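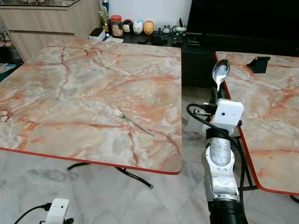
Two folding tables and a fork.

Posted in April by Hadiza Ogunleye
6 min read

I went to my first county candidate forum last week, and I have been thinking about it enough that I may as well write it down. It was held in the gym of the old Lindemann School, out on the Zotolbridge road. Four people are running for the two open seats on the county board, and all of them showed up.

I have voted in every county election since I moved to Ikness, but I had never gone to hear anyone speak. My usual method was to read the mailers at the kitchen counter and pick whoever talked the most about roads. I am not proud of that method. The mailers this year all talked about roads, so it stopped working.

The doors opened at 5 and I got there early, so I had my pick of the folding chairs. By the time things started, people were standing along the wall under the basketball hoop. I saw a few neighbors and my dentist. Most of the crowd was older than me. There were campaign signs all the way up the drive, and one man was wearing two different candidates' buttons.

Each candidate got an opening statement, and then the moderator read questions that people had written on cards at the door. The first one was about the bridge. If you don't live here, the short version is that the Olloris Creek bridge has a weight limit on it, which means the school buses go the long way. My neighbor's daughter gets on hers in the dark. The county has been talking about replacing it since before I moved here. 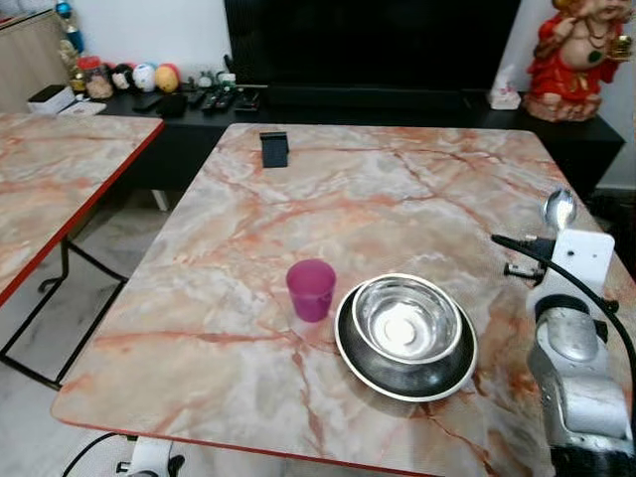
Two of the candidates want to borrow the money and start next year. One wants to wait for a state grant. The fourth said he would need to look at the numbers, and a woman behind me said, pretty loudly, that he has had plenty of time to look at them. He is the one already on the board, so I thought she had a point.

The second long stretch was about the tax levy. I learned that the county part of my property tax bill is smaller than I had assumed, and that the school district part is a separate thing these four people have no control over. One candidate took the time to explain this without making anybody feel dumb. She didn't promise to lower anything. I wrote her name down.

There were 27 cards in the box and they got through fewer than half. The rest are supposed to be answered in writing on the county website. I checked this morning and they weren't up yet. My own card was about the hours at the recycling drop-off, which close before I get off work, and it wasn't one of the ones they read.

What surprised me was how little the candidates disagreed. On the mailers they sound like they come from different planets. In the gym they mostly nodded at each other. The only real argument was over whether board meetings should move to the evening, and it went on for five minutes until the moderator cut it off. I would like evening meetings. I could go to one.

I drove home with my mind made up on one seat and not on the other. I still have the mailers, and early voting is open at the courthouse annex. I'll probably go on my lunch break. If you're registered in the county, bring your ID and park in back, where the lot is free.

Comments

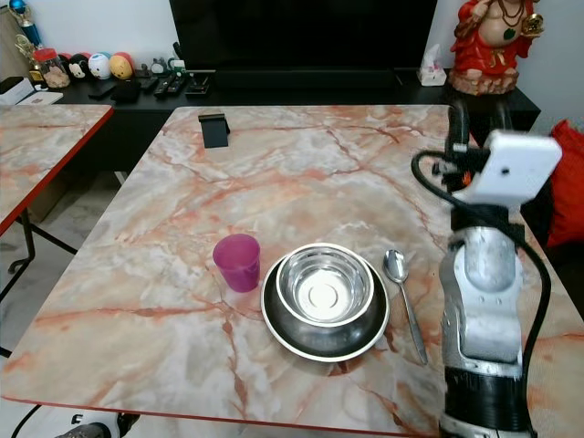
Denise: I was one of the people standing along the wall. I'd push back a little on the bridge. Waiting for the grant sounds careful, but the cost goes up every year we wait, and I wish somebody had said so.

Walt P.: My card didn't get read either. It was about the ditches on the north side.

Hadiza Ogunleye: Walt, mine is still not on the website. I'll post a note when the answers go up.

Carol: Thanks for the tip about parking. I voted yesterday and there was no line.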